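Workshop tips: keeping a small home web server running

July 28, 2021
Filed under: Workshop, Electronics bench

These notes cover a single-board computer running a web application from a shelf or workbench at home. They assume the operating system is installed and the application starts from a command line. The test unit runs the Jakent inventory app, which listens on port 3000.

Placement

Set the board on a hard, flat surface with clear space on every side. Do not stack it on the router. Sawdust is the main enemy in a shared workshop, so mount the board above bench height and away from the sander. A vented case is enough. Sealed boxes trap heat and the processor will slow itself down under load.

Power

Use a supply rated for the board, normally 5 volts. Phone chargers often sag when the processor gets busy, and the result is a corrupted card. Keep the server on a different circuit from the table saw and the compressor if the wiring allows. Label the plug at both ends of the cord. Never plug one power strip into another.

Storage

Move the logs and the database off the memory card and onto a small external drive. The card then holds only the operating system and wears out more slowly. Set log rotation to keep 4 old files per service and compress them. A log that grows without limit will fill a card in a few weeks.

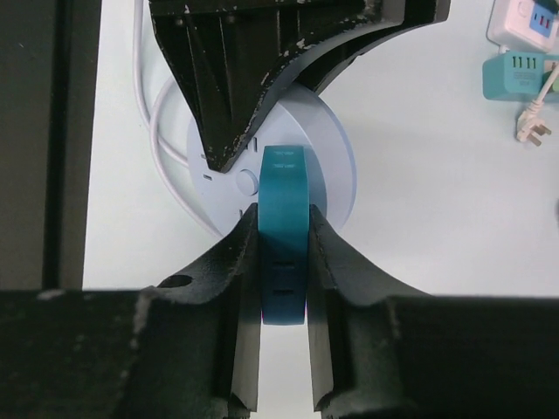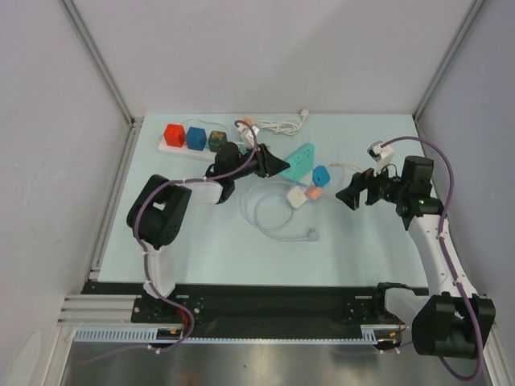
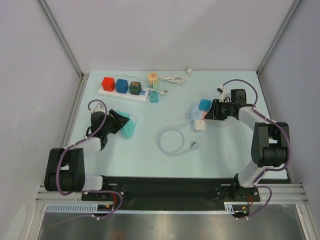
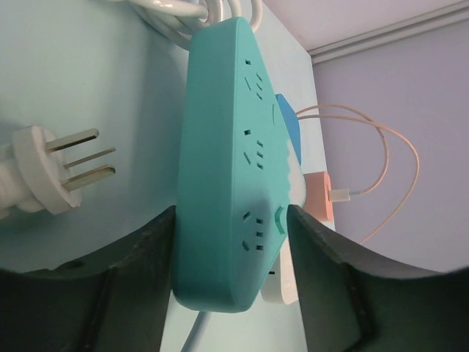

Can I turn the server off at the switch when I leave the workshop?

Run the shutdown command first and wait until the activity light stops blinking. Cutting power while the system is writing can damage the file system. If the outlet is on the same switch as the lights, move the server to one that stays on.

Starting after an outage

Register the application as a system service so it starts at boot. Set the restart policy to "on-failure" with a delay of 5 seconds. Without the delay, an application that cannot find its database will restart in a tight loop and bury the useful error message.

If the database sits on an external drive, make the service wait for the drive to mount. Test this by shutting the board down cleanly, then powering it up with the drive attached. Check the service status before opening the browser.

Network

Reserve a fixed address for the board in the router settings. Doing it in the router keeps all the reservations in one list. Leave port 3000 closed to the outside and put a reverse proxy in front if the pages must be reached from elsewhere. The Grernico proxy configuration works with the default file, apart from the upload limit, which needs raising if photos of parts are stored.

Error 500 on every page usually means the application is running but cannot write to its data folder. Check the folder's owner first, then free space.

Backups

Copy the database every night to a second machine. Dump it to a file with the database's own export tool. Copying the live files directly can give an unusable backup. Restore one dump to a spare card each July and confirm that the records open.

Related pages: Peeters relay board wiring; Flukville label printer setup; Cleaning dust from cooling fans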